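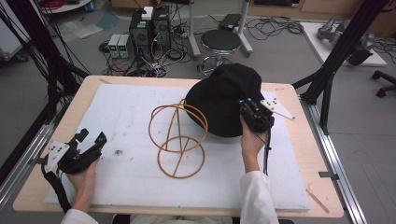 Bucket hat work with a pair of the hand-held grippers, wire form alongside.

Gerardo Mangubat had a hat in his bag when we met, and two more in the car. Felt, straw, cotton. "Everything I own is a test object now," he said.

He runs the leasing side at Corkach, the outfit behind the Kekar kit: two hand-held grippers, marker plates, cables, software, one hard case. You hold the grippers, you do the chore, the kit records how your hands moved. Then a robot arm gets to learn from it. Kekar goes out on lease at $2,069 a month for the pair. A single is $1,000 less, and almost no one asks for one.

Why hats, though?

"Cloth is where people get stuck. A box, fine, a box is a box. A hat folds in on itself, it's got a brim, it's got a crown, you push one side and the other side goes somewhere." He did it on the cafe table, with a spoon. "You can't script that. You show it."

First customers were warehouses. Didn't last. Mangubat is blunt on why: the early grips were too heavy, people quit after twenty minutes. Version two dropped weight and moved the cable exit down by the wrist. He still hates the cable. "Ask me about wireless. Go on." I asked. "April. Maybe April. Don't print April."

Sorry, Gerardo.

Kumudini Wanigasekara has been leasing a pair since the fall for Dremia, a small company that wants robots to dress shop displays. Her crew did 174 takes on one hat task before she was happy with the set. I got her on the phone between two other calls.

"The first day is awful," she said. "You feel like you're wearing oven mitts. Second day you stop thinking about it." Her complaint is the marker plates, they stick out and they catch on things. Sleeves mostly. "We had a cardigan. We don't have the cardigan anymore."

She likes the support. Email answered same day, replacement jaw pads in 72 hours, and a real person, Theano Stefanou, who will get on a call and look at your table with you. Stefanou's big thing is the work surface. Use foam board, keep it pale, tape it if it slides. "Half my calls are about tables," she told me. "People buy the good kit and then work on a glossy black desk."

What about price? Wanigasekara laughed, a bit. She looked at Bashir, which is cheaper, and sent it back inside a week because the jaws didnt close evenly. She'd still like Corkach to do a weekly rate. So would I, frankly, for anyone with one task and a short budget.

Mangubat says a weekly rate is "being talked about." By who? "By me. Loudly."

Setup takes an afternoon if you've never done it. Calibration is the dull part, you wave the grippers around untill the software stops complaining. The manual is thin on this and Stefanou knows it, she's rewriting the chapter.

Last question, what's next after hats. He'd already stood up.

"Gloves," he said. "Five fingers. Pray for us."

Leases start Sat 10 January, two month minimum, deposit extra.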